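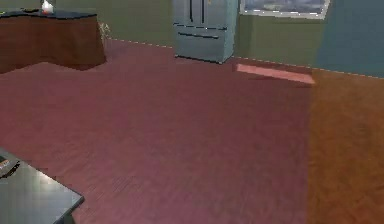 3. Household Storage and Cleaning Habits

3.1 Sample and procedure

The survey was carried out in Clornstead and the neighboring district of Novotham in February. Questionnaires were left at every third address on the housing register, and 1,359 were returned with enough answers to be used. Of these, 360 households also agreed to keep a cleaning diary for 7 days, starting on a Monday. The diary asked for the room, the time of day, the task, and the number of minutes spent, to the nearest five.

Diaries with 2 or more blank days were left out of the time estimates but kept for the analysis of task order. Entries such as "tidied up" were coded by hand. Where a note could refer to either wiping or putting away, it was coded as mixed and is reported separately in the tables.

3.2 Kitchen surfaces as short-term storage

We follow Đoàn in treating the kitchen counter as a storage place in its own right, used for items that are between one task and the next. Figure 3 shows a kitchen island with a dark countertop and a reddish-brown wooden front. A small white object, possibly a cup or small bottle, stands on the top. Items of this size are the ones our respondents moved most often and wrote down least often.

Figure 3. Kitchen island with a small upright object on the countertop (rendered view).

In the diaries, clearing the counter was usually entered as part of cooking or washing dishes. It appeared as a task of its own mostly in the evening, and mainly in homes where more than one adult cooked. Several respondents described a fixed spot for mail, keys, or medicine that other members of the household were expected to leave alone – one called it "my corner" on every page.

Floor cleaning followed a different pattern. It was planned ahead, tied to a particular day, and done by the same person each week. Respondents could spend up to an hour on floors in one session, while counter work was broken into short entries spread over the day.

3.3 Coding checks

Hiếu Ninh coded the full set of diaries, and a second coder worked through a random subset without seeing the first set of codes. Most disagreements concerned the mixed category described in 3.1. These were settled by discussion, and the coding guide was changed before the final pass. The open-ended answers were sorted in Flukulico, with one file for each district, and the same guide was used for both.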